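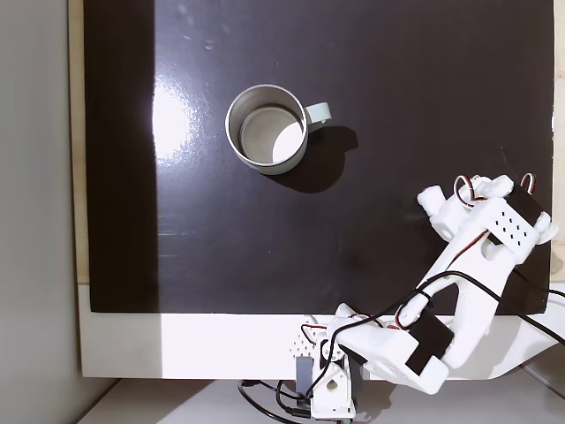 Returns and Deposits: Frequently Asked Questions
Flitbridge Reusable Cup Scheme

Which cups can be returned?
Any cup with the scheme mark stamped on its base. Cups bought elsewhere are not accepted, even where the size and shape match. Lids are optional and carry no deposit.

How much is the deposit?
The deposit is £2 per cup. It is charged as a separate line on the till receipt and does not attract the loyalty discount.

Where do I return a cup?
At the counter of any participating café, or at the drop box in Fisberg Market. Counter returns are refunded at once. Drop box returns are credited to your account after the Tuesday collection, so you must attach your account tag before posting the cup through the flap.

Do I need to rinse it first?
Empty it. Rinsing is welcome but makes no difference to the refund. All cups go through the commercial wash at Parsa Yard before they are issued again.

My cup is dented or scratched. Will I lose the deposit?
Surface scratches, tea staining and small dents are treated as normal wear. The deposit is withheld if the rim is bent, the handle is detached or the inner wall has been pierced.

Can I use a cup in the microwave?
No. The cups are metal. They should also be kept off hobs and out of ovens.

Is there a time limit?
No. An account with no activity for 100 days is marked dormant, but the balance remains and can be reclaimed by email.

Can I borrow cups for an event?
Yes, up to 200 per booking. Larger orders are filled only if the other bookings for that week allow it. Crates are supplied and must come back with the cups. Send bookings to Setareh Ansari at the scheme office, with the delivery address and a contact number for the day.

How can my café join?
Ask for the trader pack. You will need counter space for one return crate and a till that can record deposits separately. New traders are next admitted in May. Nimal Bepari handles trader accounts and will arrange the first delivery.

Who do I contact about a missing refund?
Mitra Tehrani, accounts desk. Quote the tag number and the place of return.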